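Category: Workshop Notes > Build Course

Session 5: Building and setting up a hand-held gripper pair

Posted 23 September 2024 by Brisa Carrillo

These notes go with the fifth evening of the home build course at the Trujillo shared workshop. You should already have your housings printed and your fingers cut. If your fingers are still on the printer, read sections 1 and 2 and come back to the rest.

1. What we are building

Each person makes two grippers, one per hand. A gripper has a handle, a housing, a bracket and a pair of fingers. There is no motor in this version. You open and close the fingers yourself, and the recordings are used later to teach an arm the same movement. The Broltico arm on the back bench takes the same fingers, so keep to the drawing even where a change looks harmless.

2. Fingers

Print them in the flexible filament, flat on the bed, with no supports. The oval cutout lets the finger bend around what it holds. Trim the inside edge of the cutout with a sharp blade. A rough edge there catches on fabric, and fabric is most of what we will be picking up.

Fit the fingers to the bracket and close them by hand. The tips should meet before the bases do. If the bases touch first, file the base – a little at a time – and try again. Do both fingers evenly or the pair will close off center.

3. Housing

Route the cable before you close the housing. It should lie flat with no loop under the lens board. Tighten the screws in turns, going from one to the next, and stop when they are snug. The plastic strips easily, and a stripped hole means a new print of 4 hours.

Put your number label on the front and write the same number in the build log. Recordings are sorted by that number, and last June we lost an evening to two grippers that shared one.

4. Checks before recording

Weigh the finished gripper. Mine is 519 grams with the cable on. If yours is much heavier, look at the infill setting.

Start the Wornow logger and open and close the fingers slowly. The opening value should rise and fall without jumps. Jumps usually come from a loose connector at the handle end.

5. Practice at home

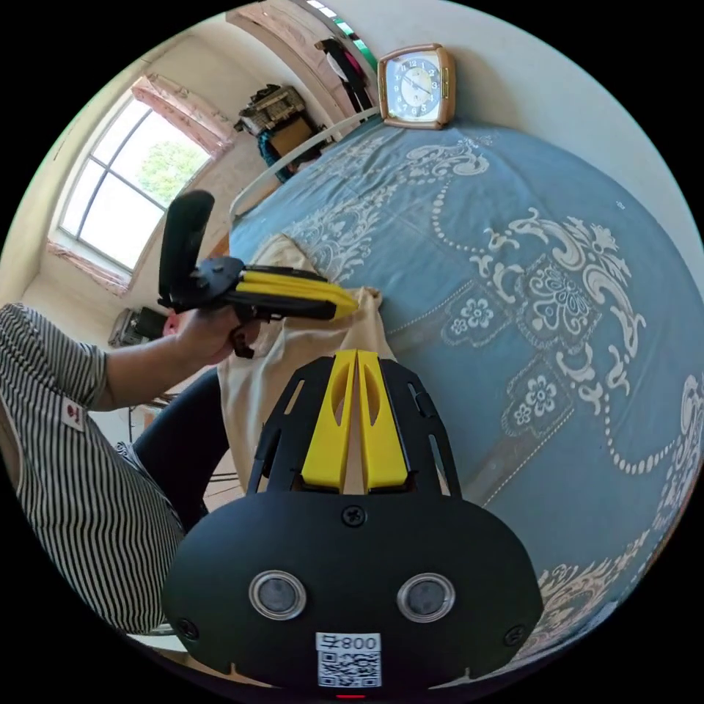 Start with cloth. A towel or a shirt on a bed is enough to work with, and you don't need to clear the room. Pick up one corner, lift it, move it a hand's width and put it down. Then use both grippers and try a fold. Go slower than feels natural and keep your wrists loose.

Keep each recording short and stop the logger between attempts. Delete the ones where you dropped a gripper or stopped to talk. Leave in the ones where the cloth slipped and you picked it up again – those are useful later.

For next time, bring both grippers, the build log and one folder of recordings. We will load them into Clalari and look at the finger traces together.

1135 views | 4 comments | Share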